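Isico User Forum > Hardware Evaluation > Grippers and End Effectors

Thread: Comparing finger sets on the hand-held gripper, garment folding

ydiep
Posted Jan 19, 2025

Our group is evaluating two finger sets for the hand-held unit before an order is placed: the yellow slotted fingers and the Culletti solid pads. The test task is garment folding with one unit in each hand. We have logged 200 folds with the yellow set and would welcome comment on the method before the second half begins.

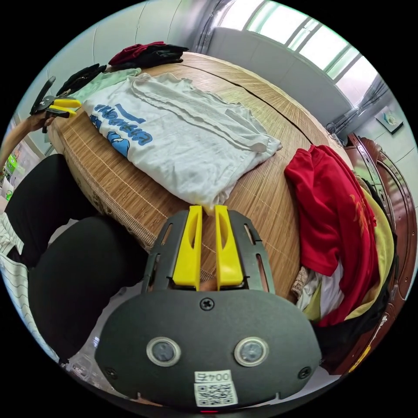

Unit 004 with yellow fingers, white T-shirt on the woven mat.

The slotted fingers give a little under load, and our operators report fewer missed pinches on thin cotton. Heavier knits are a different matter, and we have not reached a finding on those.

barton_lab
I would question the surface. A woven mat has texture, and a fingertip can get under a hem more easily there than on a smooth top. A comparison run on one surface should not be used to support a purchase.
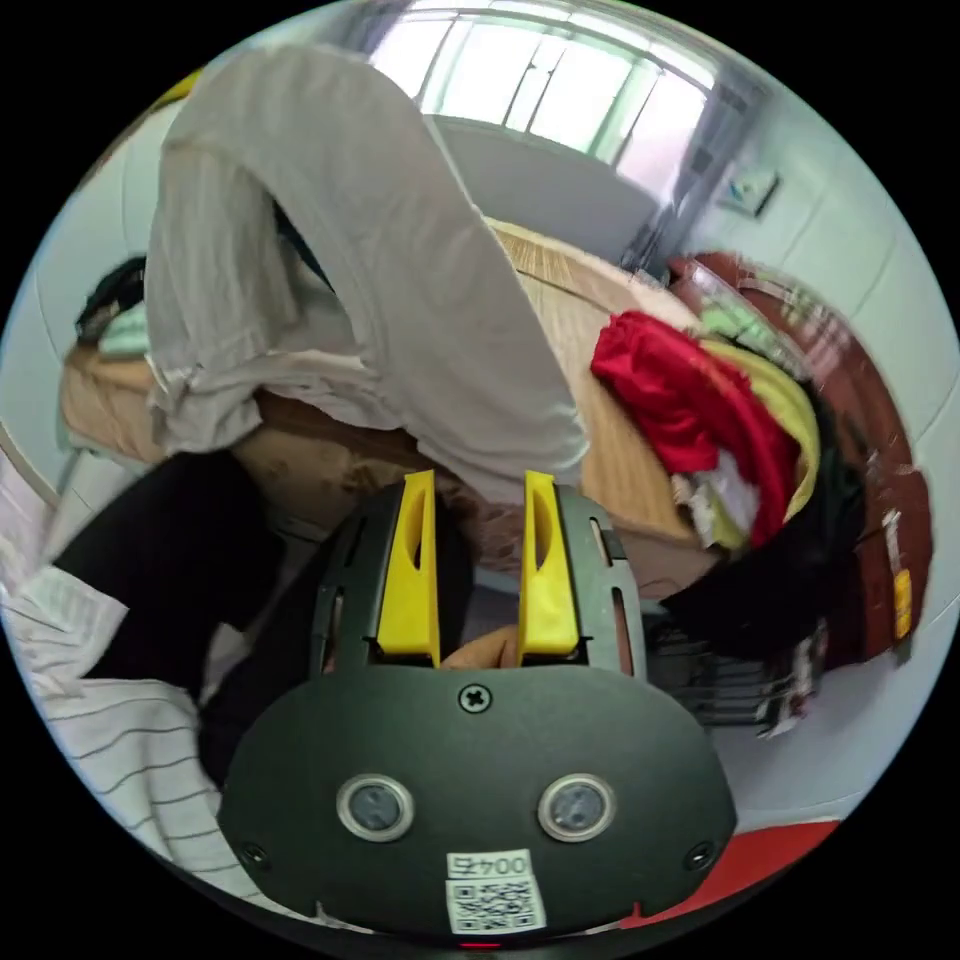
Does each finger set need its own calibration of the opening width?
Each set should be calibrated separately, with the fingers fully closed and then fully open, and the values stored under the name of the set.

We learned this at some cost. An entire block of 800 trials had to be set aside last July after pads were changed and the old values stayed in the controller.

Trinh Mạc
I do not agree that the surface matters as much as barton_lab suggests. With the Cheng controller, grip force at closing had a larger effect in our records than anything under the cloth. I would fix the force first and treat the surface as a second factor.

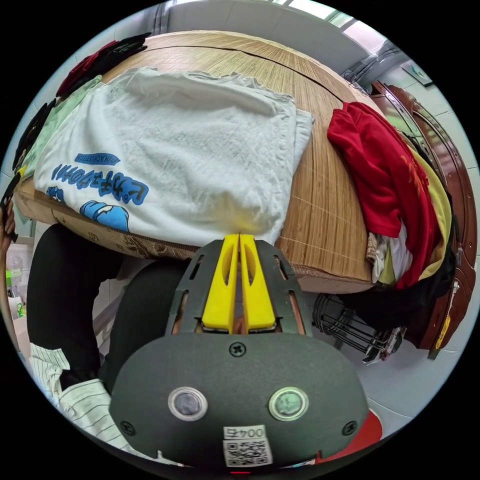

Yellow fingers directed at the folded white T-shirt.

The approach angle should also be written down for each trial. Operators lower their wrists as they tire, and the numbers drift with them.

ydiep
Thank you both. Calibration values are stored per set, as described. Grip force has not been fixed, and I accept that it should be. On the surface, I am inclined to side with barton_lab, and the plan will include a bare wood top as well as the mat.

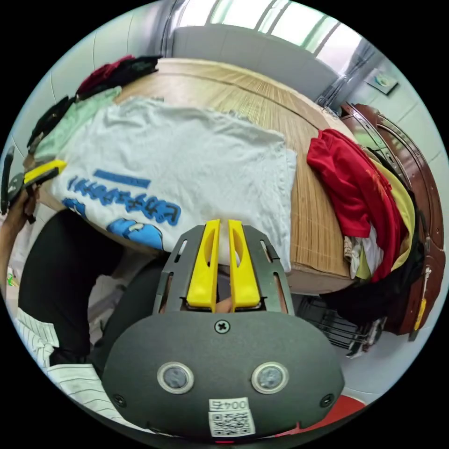 The full plan is therefore 2000 folds, divided equally between the two finger sets, with the same garments in both halves. Wrist angle will be entered by hand on the trial sheet.

barton_lab
That is acceptable to us. I still consider the force question secondary. Please post the raw sheets and not only the averages.

Trinh Mạc
We remain of different opinions on force. Our closing-force table is in thread 2694, and the settings may be copied from there.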